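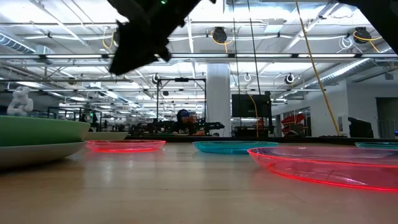

Does the rim-first method still need a depth camera for see-through plates?

The depth stream can be left off. Rim-first picks its grasp point from color images alone, one from the fixed camera and one from the wrist, and the depth channel made the results slightly worse when we added it back.

**From:** Kaan Güneş
**To:** ollano-manipulation list
**Re: Re: rim-first grasping, numbers and a few doubts**

Kenna's message raised this and a couple of other points, so I'll answer between her lines.

> Kenna Shearer wrote:
>
> I read the Ollano draft last night. I like the idea of finding the rim first and planning the grasp from that, but I have three problems with it. First, you compare against a depth baseline that everyone knows does badly on clear plastic. Second, the draft says "training data from Varnembridge" without saying how much of it has translucent plates. Third, I can't tell what happens when two plates are close together and one is seen through the wall of the other.
>
> I'd also like to know if the wrist view is doing any work. In our tests on Moschos we dropped it and lost very little.

On the baseline, that's a fair complaint. We have now added a second one, a color-only policy with no rim step, trained on the same episodes and for the same number of steps. Out of 100 trials each, it picked up the target plate 64 times and rim-first picked it up 81 times. The depth baseline stays in the table but we no longer lead with it.

On the data, the full set is 621 episodes. Of those, 318 have a translucent plate as the target. The others use solid plates and bowls, and we kept them in training. Nesrin Bilgin tried a run without them and the arm got worse at placing, though picking stayed the same. We don't have a good explanation for that yet. She is repeating it with a different seed before we put it in the draft.

On plates close together, it depends on which camera you ask. From the fixed camera a low plate flattens to a thin ellipse, and the near rim and far rim can be only a few pixels apart. The wrist camera sees a much rounder outline, but it is also soft, and reflections can be mistaken for an edge.
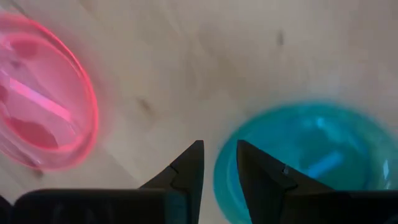
*Wrist view with pink and teal in reach. The light bars inside the rims are the sort of feature the old edge detector liked too much.*

The rim step deals with this by asking for a closed curve. A straight bright bar scores low even when it is the strongest edge in view. If part of the rim is hidden behind the fingers or outside the view, the model fills in the missing arc and gives it a low confidence, and the planner won't choose a grasp point on that part. That rule is hard-coded. Ajith Marar wanted it learned, and he may be right, but the hard rule was easy to check and we kept it for this version.

As for whether the wrist view earns its place, I can give you one number. With the wrist camera off, rim-first dropped to 74 out of 100. That is a drop of 7, and I wouldn't argue very hard over it. Most of the extra misses were on the far side of the table. If your Moschos tests kept the plates near the arm, I'd expect you to see less of a difference than we did.

My own doubt is about color. The pink plates have a bright red edge under our lights, and the teal ones have a weaker edge. We trained on both, but I suspect the model leans on the glow. Wim Van Damme has offered to repeat the trials at Cloder, where the lamps are lower and warmer. Until he has, please don't quote the 81 as if it holds under any lighting. 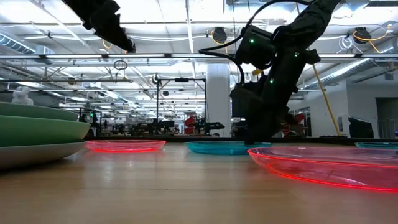

Last changed: January, 16:40

Notes on the method as it stands now, copied from the project page so they are in the archive too:

- The fixed camera proposes a rim for every plate it finds.
- The operator or the task script names the target.
- The arm moves above the target and the wrist camera refits the curve.
- The grasp point goes on the part of the rim with the highest confidence, with the fingers approaching from above.
- If the two rims disagree by more than the finger width, the arm backs off and tries again once. A second disagreement counts as a failure.

A back rim is allowed as a grasp point. Someone asked me about this off list. We used to restrict it to the front half, which made the arm give up on plates it could have reached, so the restriction was removed before any of the trials reported here.

Kenna, could you send me the wrist-off settings you used on Moschos? If the crop size differs from ours I'd like to rerun with yours before the next draft goes around.

Kaan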